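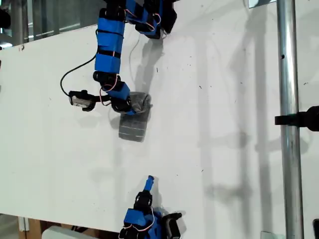

VARNGATE, April

The Grey Cup

By a staff contributor

Print this story | E-mail this story

My aunt left me the flat above the launderette, and with it 23 boxes and a white board. The board had been her work table. It was specked and scuffed all over, and in places there were faint marks that might have been pencil. I meant to get rid of it in the first week. I ate my dinner off it instead.

The boxes took longer. She had packed them herself, before the hospital, and she had written on the lids where she bought the boxes but nothing on what was in them. Four came from Drinero, the hardware shop. One had held tins from Wako. I opened them in the evenings, after work, with the radio on.

Most of it was easy. Saucepans went to the charity shop on Rarnow Street. Letters went in a drawer. The bus to the tip was the number 181 and I got to know the driver's coat and the back of his head.

The trouble was a plastic cup. It was dark grey, the sort you can half see through, with ridges round it. I had drunk squash out of that cup when I was six, at that same board, with my feet on the rung of the chair. Then I had grown up and moved to the coast and visited twice a year, and then once.

I put it in the charity bag. I took it out. I put it on the windowsill, where it looked like something waiting to be washed, so I washed it.

I had one good towel left unpacked, a grey one, thick and full of little loops. She had used towels like it for everything. She dried plates with them, she dried the dog, she laid them over bread. She had a way of folding them as well: in half, in half again, then rolled from the short end so that the edge made a lip you could put your hand into. I tried it on the board. My first go came undone. 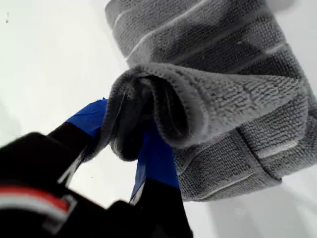
The grey towel, with the fold curling over.

I tried again and pressed harder. It was past eleven by then and the dryers downstairs had stopped. On the fifth go the roll held, and I sat and looked at it for a while. Then I pushed the cup into the end of it, where she used to put the eggs when we went on picnics, and it fitted.

The man came for the board in the morning. He had offered 275 for the lot, chairs included. I told him he could have the chairs.

He asked what I wanted with a scratched old thing like that. I said I had my breakfast on it, and he carried the chairs down.

5 comments | 23 shares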